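12 Mar 2022

From the Linen Table: Folding Season Is Here Again

Dear friends of Forkstead,

It has been a long winter and I know many of you have been wondering when the linen table would be up and running again, so let me begin with the happy news that it is. The big room is warm, the kettle has been moved to the shelf by the window where it should have been all along, and we have a very large pile of clean white cloth waiting for anyone with a free hour and a pair of hands.

For those who are new to this newsletter (and welcome, by the way!), the Forkstead linen library lends out table linens for weddings, church suppers, school banquets, and the sort of family reunion where there are more cousins than chairs. You borrow them, you spill gravy on them, you bring them back, and we wash, mend, and fold them for the next family. Last year we sent out 1,329 pieces, our busiest year so far, and I still have a soft spot for the August weekend when two weddings and the Urkitz street supper all fell together and every shelf in the place was bare.

All that lending means a great deal of folding, and folding is where we have always been a little bit — how shall I put it — creative. Everyone learned from a different grandmother. Some of us fold in thirds, some in quarters, and one or two of us roll. So this spring we are trying to agree on one way of doing it, and we are using blue tape on the work surface to help us along. You start with your cloth in whatever heap it came out of the basket, find a corner, and work outward from there, with the tape to give your eye a straight line to go by.

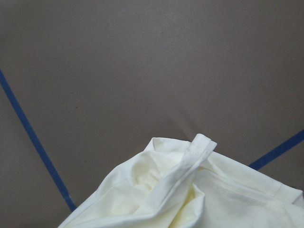
AROUND THE WORKROOM

The blue tape was a suggestion from a reader over in Eyvindsson, who uses the same trick for cutting quilt backing, and I am so grateful she wrote in. White cloth is lovely to look at and terribly hard to judge by eye, especially late in the afternoon, and a good strong blue shows up beside it beautifully. If you are squaring up a napkin, lay one edge along a strip of tape and smooth the cloth away from it with the flat of your hand. For the bigger pieces, do the first fold with a partner and then bring it down to the table to finish.

Please leave the tape where it is when you wipe down at the end of a session. A soft, barely damp cloth is plenty, and if a corner of the tape starts to lift, just press it back with your thumb and let us know.

A word on the whites, too. We have switched to Kolus soap flakes for the everyday wash, and I think the older pieces are coming out softer for it, though a few of them are always going to be more cream than white and I have made my peace with that. Shake each one out well before you fold, look it over on both sides, and put anything with a stain or a pulled thread in the mending basket. There is no shame in the mending basket. Half my favorite tablecloths have been through it.

Folding sessions run Tuesdays from 2 p.m., and you are welcome to stay for as long or as short a time as you like. We have room for 30 people if everybody is friendly about elbows. Bring your own mug if you can, and if you happen to have a spare iron at home with some life left in it, we would be very glad of the loan.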